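Skip to content

Search this site: Enter keywords Go

Print this page | E-mail this page

# Pavmont Open Day Tabletop Set

## Data card and README

### Summary

The Pavmont Open Day Tabletop Set is a collection of robot recordings made during the public open day held in May at the Pavmont demonstration hall. It contains 424 episodes of tabletop handling with common kitchen items. The recordings were made by the Trirkier group during its scheduled demonstrations and are released for teaching and research use.

This document describes what was recorded, how the files are arranged, and the terms under which they may be used. Readers who attended the open day and wish only to view the demonstrations should consult the folder named `highlights`.

### Background

The open day is held each year for schools, local employers and members of the public. In earlier years the Trirkier group presented a short talk and a prepared video. This year the group was asked to present live work at the table, and it was agreed that all demonstrations would be recorded and later published.

Each demonstration lasted 20 minutes, including time for questions. Visitors stood behind a low barrier and were able to request which item the robot should attempt next. Requests were entered by the session operator and are stored with each episode as a short text instruction, in the visitor's own wording where possible.

### Tasks

Demonstrations covered 3 groups of tasks:

- `plates`: approaching, grasping or shifting a plate by its rim
- `bowls_cups`: moving bowls and cups to a requested place on the table
- `food_items`: handling food items and the dishes that hold them

The plate tasks were the most requested. A shallow plate offers little height for the fingers, and the approach must be made low and close to the table. The wrist view is of particular value in these episodes, as it records both finger pads and the near rim together. 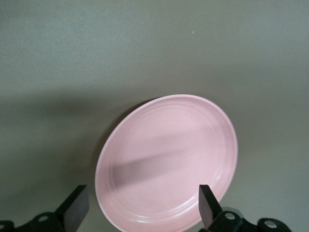
Episodes in which the grasp did not succeed have been kept. They are marked `outcome: incomplete` in the index and should be included in any report of overall results. Episodes stopped by the operator carry the separate mark `outcome: halted`.

### Equipment and views

The station has 2 robot arms mounted along the far side of the table. Two kinds of view are supplied:

- `wrist`: a small camera mounted at the gripper
- `table`: a fixed view of the work surface and the items on it

Color differs between the views. The tabletop appears brown in the fixed view and gray-green in the wrist view. No color correction has been applied, and users who combine the views should allow for the difference.
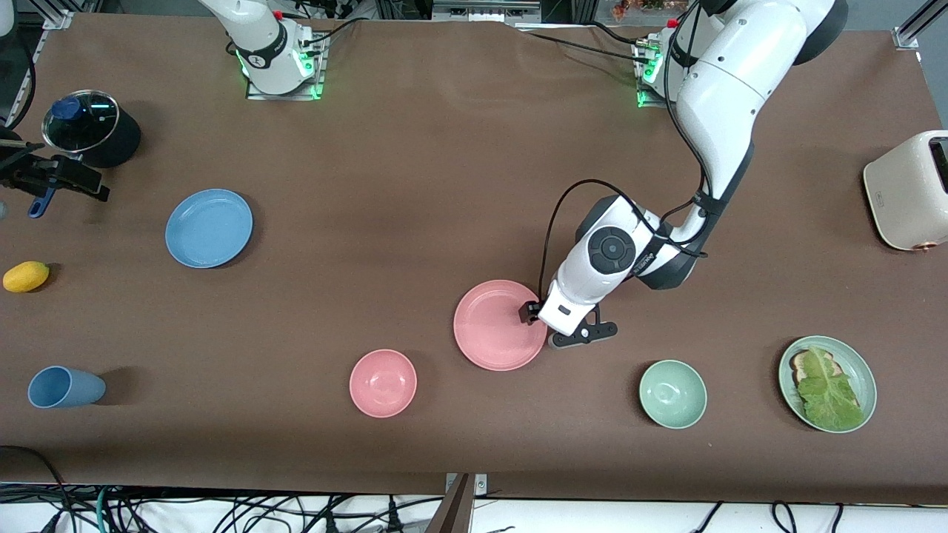
Items were not returned to set positions between requests. The layout at the start of an episode is therefore the layout left by the one before it, and users should not assume that episodes within a demonstration are independent. The recommended division into training and test files, given in `splits.csv`, keeps each demonstration whole.

### File layout

```
pavmont_openday/
 index.csv
 splits.csv
 episodes/
 highlights/
 LICENSE.txt
```

### Known limitations

Lighting in the hall was not controlled. Text instructions were typed during the event and contain spelling errors, which have been left in place. The audio channel was removed before release.

### Terms of use

The set may be copied and adapted for non-commercial purposes with credit to the Trirkier group. Commercial users should apply in writing to the Procházka Office for Shared Data. Long-term storage is provided by the Raltano archive.

Print this page | E-mail this page

## Comments

**hallway_b**
We brought a school group in the morning and the students would like to find their own requests. Is the time of day in the index?

**Trirkier data desk**
Yes. Please see the column `start_time` in `index.csv`. School names were not recorded.

**mk_bench**
The link to `splits.csv` gives an older copy with the bowls missing.

**Trirkier data desk**
The file has been replaced. Thank you for the report.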